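4. What the work looks like from the floor

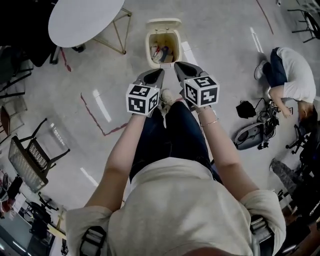
Figure 1. Clearing-up task at the Hetness site, seen from the wearer's head.

I came to Hetness wanting to know what happens to a cleaning job once part of the job becomes showing a machine how to do it. The firm (I'll call it Bosow throughout, as in Section 2) had been talking about automation for ages, mostly in slides, and the slides were all about floors and square metres and hours saved. What I found was people doing the old tasks with new hands. The bin is a good place to start, as everyone I spoke to brought it up sooner or later. With your own fingers you drop a scrap in and you've forgotten it before you turn round. With a gripper in each hand, and a marked cube sitting by each wrist, you come up to the rim of an open bin like the one in Figure 1 and you have to think about where the tips are. Séverine Rolland, who had cleaned offices for years before any of this, told me she started dreaming about rims!

The second change is the straps. I hadn't expected them to matter, and my first interview guide had no question on them at all, but they came up in nearly every conversation (shoulders, mostly, and then the lower back if it had been a long bending day). The old rota was built round rooms. You did your rooms, you had your break, and if you were quick the break was longer. The new one, run through a scheduling tool called Wovance, is built round takes of the same small task, and being quick buys you nothing. Several people missed the rooms. One woman said she used to know a floor was finished by the smell of it, and now she knew because a list had gone green.

Then there's the matter of pace – and I think my own view shifted most on this. I had read Neagu, the supplier's handbook, before my first visit, and it asks for "calm, even movement". I took that as a harmless bit of advice. In practice it cuts across years of skill. Good cleaners are fast and a bit rough with things that can take it, and they save their care for things that can't. Asked to move evenly, they felt they were being asked to work badly, and they said so, at length, usually while coiling cables. Two of them had begun teaching newer staff a sort of middle speed, which isn't in the handbook and which the supervisors seemed happy to leave alone.

Pay had gone up by 8 per cent in May for anyone who wore the kit, and I don't want to skate over that. People liked the money. They were less sure what they were being paid as. Their contracts still said cleaner, the badge said operator, and when I asked Séverine which she put on forms she laughed and said it depended on who was reading the form. I come back to job titles in Section 5, where the supervisors give a rather different account of the same months.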